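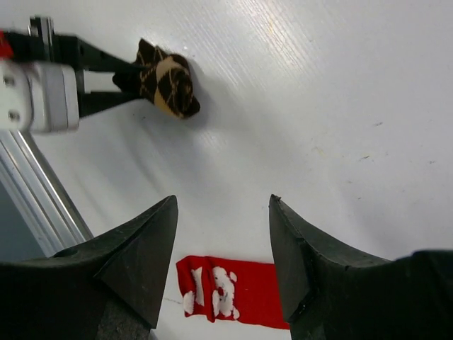
Wandersocken: Wolle, Baumwolle oder doch Synthetik?

Forum > Ausrüstung > Bekleidung & Schuhe

talwaerts schrieb:
Hallo zusammen, ich wärme das Thema mal wieder auf, der alte Thread ist ja zu. Im Juli wollen wir auf den Pondel, 1.653 Meter, von unten zu Fuß und mit Übernachtung, und ich stehe seit Tagen vor meiner Sockenschublade und werde nicht schlauer. Bisher bin ich immer mit ganz normalen Baumwollsocken los und hatte spätestens beim Abstieg Blasen an der Ferse. Die Schuhe sind eingelaufen, die sitzen super, daran liegt es also nicht. Was tragt ihr? Und wie viele Paare nehmt ihr mit?

moosgruen schrieb:
Wolle. Fertig. Ich laufe seit Jahren nur noch in Merino und habe auf Mehrtagestouren 2 Paar dabei, eins am Fuß, eins im Rucksack. Abends auswaschen, über Nacht in der Hütte aufhängen, und wenn sie morgens noch klamm sind, kommen sie außen an den Rucksack. Baumwolle saugt sich voll und bleibt nass, da kannst du die Schuhe einlaufen, wie du willst.

Hinkebein schrieb:
Da muss ich widersprechen — ich hatte mit reiner Merino genauso Blasen, und nach einer Saison waren die Fersen durch. Seitdem trage ich dünne Synthetiksocken, fast wie Laufsocken, und drüber dickere. Klingt warm, ist es auch, aber es reibt eben Socke auf Socke und nicht Socke auf Haut. Riechen tut das nach zwei Tagen natürlich wie ein Iltis, geb ich zu!

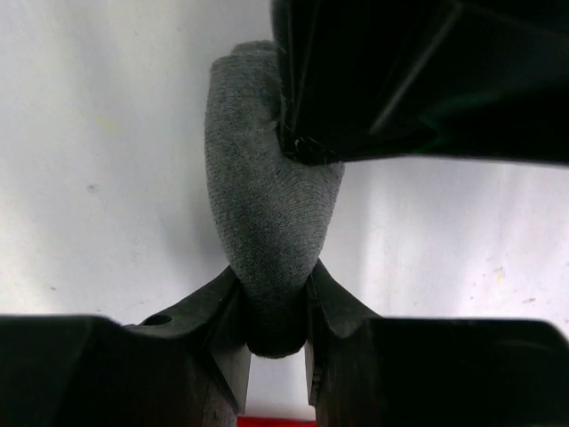
talwaerts schrieb:
Zwei Paar übereinander habe ich früher mal probiert, da war mir der Schuh zu eng und die Zehen sind eingeschlafen. Vielleicht waren die unteren aber auch zu dick, das waren so richtig flauschige. Beim Material schwanke ich jetzt Richtung Wollmischung, gern in so einem unauffälligen Grau meliert wie auf dem Bild, da sieht man den Staub vom Weg nicht gleich. Meine bessere Hälfte findet die Farbe allerdings furchtbar langweilig (»Opa geht wandern«). Was mich noch interessiert: Dreht ihr die Socken beim Waschen auf links? Ich habe bisher einfach alles zusammen reingeworfen und mich gewundert, wo die ganzen Knötchen herkommen.

moosgruen schrieb:
Ja, immer auf links, Wollprogramm, kein Weichspüler. Und auf keinen Fall in den Trockner, so habe ich mir mal ein ganz teures Paar auf Kindergröße gebracht. Zur Ferse von Hinkebein: Nimm welche mit einem Anteil Polyamid, die halten deutlich länger. Bei reiner Wolle ist das normal, dass sie irgendwann aufgeben, ist halt kein Autoreifen.

wollknoten schrieb:
Oder selber stricken! Ich nehme vierfädige Sockenwolle, Ferse mit Beilaufgarn verstärkt, und stricke den Schaft ein Stück länger, damit der Schuhrand nicht scheuert. Im kleinen Wollladen in Milumow gibt es die auch in 50-g-Knäueln, ideal zum Mischen. Muster würde ich bei Wandersocken nur oben am Schaft machen — alles mit Spannfäden hat im Schuh nichts verloren, da drückt dir jeder Faden einzeln. Braun mit Beige kariert finde ich für den Schaft wunderschön, aber der Fuß bleibt bei mir glatt rechts.

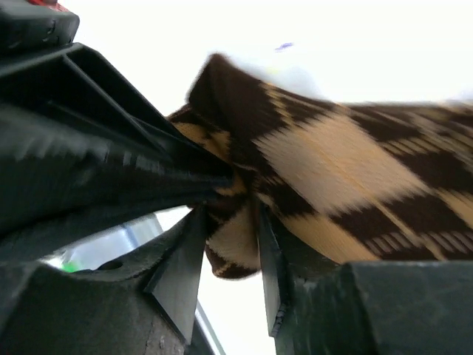

stopfpilz schrieb:
Selbst gestrickt im Bergschuh? Also ich weiß nicht. Für Gummistiefel und Sofa jederzeit, aber auf einer langen Tour waren mir die immer zu locker. Die rutschen, schlagen unter dem Fußballen Falten, und da hast du deine Blase. Gekaufte haben wenigstens Elastan im Mittelfuß.

wollknoten schrieb:
Dann waren sie zu weit gestrickt. Kleinere Nadeln nehmen und am Mittelfuß ein Rippenmuster über ein paar Zentimeter, das sitzt wie angegossen. Meine sind mit mir den ganzen Dramell-Steig gelaufen, bei Regen, und gerutscht ist da gar nichts.

Hinkebein schrieb:
Bei Regen rutscht im Schuh sowieso nichts mehr, da schwimmt es höchstens, haha. Aber das mit den Rippen merke ich mir.

talwaerts schrieb:
Danke euch allen! Ich hole mir jetzt erst mal eine Mischung mit Polyamid und laufe sie am Freitag auf der Hausrunde Probe. Stricken kann ich leider nur Schals, und selbst die werden nach unten hin immer breiter. Falls noch jemand einen Tipp zum Tapen hat, ich packe sicherheitshalber auch eine Rolle ein.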